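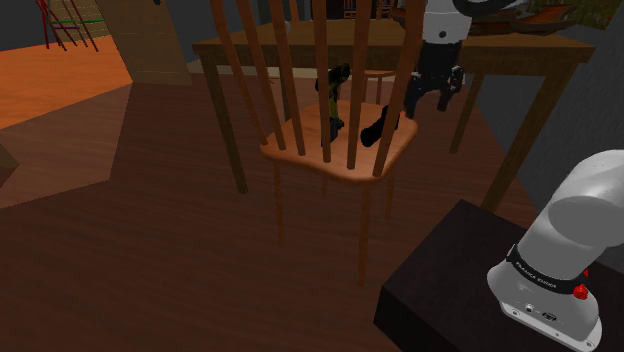 A drill and a dark cylinder left on the chair seat, gripper open beside it, in our simulated room.

Teaching by hand or by remote: your questions

By Lumturie Petkov. Last updated in April

We use cookies to remember your settings and to see which pages get read. Accept / Manage choices

I run the demonstration sessions at Uten, and I get asked the same things by people who have just watched a sales video. These are the answers I give them. Some of the people who sell this stuff would put it differently.

Can I really teach a robot a job just by showing it?

You can record yourself doing the job. Whether the robot has learned anything is a separate matter, and you find out by moving the objects and letting it try alone. Most of the clips you see online skip that part, or show you the one go that came off.

What is the difference between showing by hand and by remote control?

By hand, you take hold of a real arm and push it through the motion while it records its joints. By remote, you steer it with a controller and watch on a screen. Pushing the arm is quicker to pick up, but your own body gets in the way of the cameras. Remote control is slower and clumsier, and the recordings are cleaner. For simulated work there is no arm to push, so it's remote or nothing.

How many demonstrations do I need?

More than the brochure says. Our last set for one pick-and-place job came to 530 recordings, and we threw out 135 of them for dithering, dropped objects or the operator changing their mind halfway. I have heard people promise good results from 3. Ask them what they moved between tests.

Does practice in simulation count?
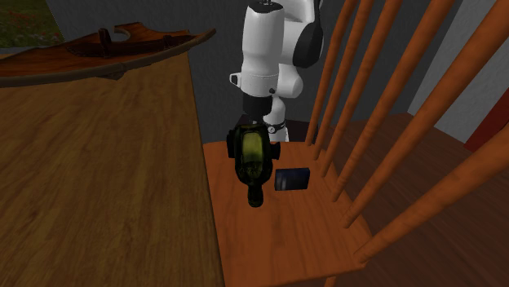
Remote operators have to learn to judge depth from a flat view, and simulation is a cheap place to be bad at that. I'd put a new operator there for 100 tries before letting them near real equipment. Bottles are a good early lesson. With the neck pointing down over the chair seat and a gripper end on either side of the body, you have to think about how you're going to set the thing down again, and beginners tend not to until they've picked it up. What the practice won't give them is a feel for weight or slip. The physics is a guess, and I wouldn't trust a grip force that had only been tried in software.

Why use a chair and a table? My factory has neither.

Fair point. Household objects on furniture are what a lot of the ready-made rooms come with, and Vusora, the package we use, is no different. Spindles and table edges do make you plan a path, so the time isn't wasted. But if your job is loading trays, build a room with trays in it.

Is Fasmont better than Stojanović for the controller?

I've used both. Fasmont's is lighter in the hand and drifts when you rest it. Stojanović's holds its zero and makes your wrist ache by lunchtime. Borrow one of each before you pay — an hour of real use will tell you more than either data sheet.

Will this replace our programmer?

No. Someone still has to sort the recordings, spot the bad ones and work out why the arm stops dead at the same place every time.

Get new answers by email. Enter your address to join the newsletter. Unsubscribe whenever you like.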